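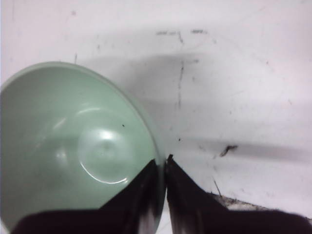 About Fiore

We sell bowls, plates and cups for everyday kitchens. Plastic mostly, plain colors. The pale green is the one people write in about, matte on the outside of the rim and easy to spot in a full cupboard.

Started by Natalina Villa and Chun-hung Su, out of a garage, 98 bowls on the first order. Now 2,180 on the shelves at any time and a proper packing table. Still small. Four of us, plus Dušan Havlíček on Fridays for the books.

What we do

Mixing bowls, cereal bowls, lunch plates. Lids coming in June, hopefuly. Schools and camps can order in packs of 100 or 500, just ask for the price sheet.

Chips or cracks, send it back, we swap it. No form to fill in. Put your order number on the box please, we had three come in last month with no name at all.

Getting in touch

Email is best. Manuela Martinelli answers most of it, usually same day. Phone mornings only. Pickup is round the back, green door, ring twice becuase the first one doesn't always go through.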